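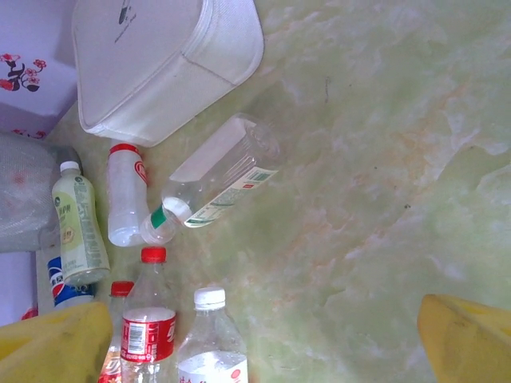
Hullura Tabletop Sheet, Green Marble

A stick-on marble-look sheet for tired tables, shelves and counters. Item 2301, sold by the roll.

Green marble has been on our wish list for ages, and we went through a whole pile of samples before we settled on Hullura. Most of them were too dark, and a few had veining so bold that you couldn't find your keys on them. Hullura is pale and cloudy, with soft white swirls and a little peach running through the green, and we love it! It brightens up a north-facing room and it gets along with pretty much any wall color (we've tried it next to mustard, navy and a very loud pink).

The pattern was drawn by Yutong Bai, who also did our Huerta terracotta sheet. She worked on it through the winter and sent us the last version in April, with a note asking us to leave the veins uneven. We did. The repeat is long enough that two side tables cut from the same roll won't look like twins.

Details
Roll width: 2 feet
Roll length: 9 feet
Finish: satin, wipe clean
Backing: peel and stick, with a printed cutting grid
Use: indoors, on flat surfaces
Made at: our Skosbridge workshop

Putting it on
Wash the table with dish soap and let it dry overnight. Cut your piece an inch too big on every side. Peel back a hand's width of the backing, line up the edge, and work forward with a soft cloth, pulling the backing away as you go. Small bubbles can be pushed out to the side. For rounded corners, warm the sheet with a hair dryer and stretch it gently – it gives more than you'd think. Trim with a fresh blade.

Raw wood needs a coat of primer first. Deep scratches should be filled and sanded or they'll show through.

Living with it
Coffee, crayons and tomato sauce come off with a damp cloth. Turmeric is the one to watch, so get to it fast! Use a trivet under hot pans and a board under knives. If you ever want a change, warm up a corner and peel slowly. Leftover glue rubs off with cooking oil.

Goes well with
Huerta, terracotta tile look, for backsplashes and trays
Edge tape in matching green, item 217

Samples
Colors vary a bit from screen to screen, so order a sample first if you're matching paint. It's a postcard-size piece with the real backing, and you can stick it down and move it around the room for a few days. Samples and rolls both ship from Henudthorpe.

Page updated Aug 10, 2018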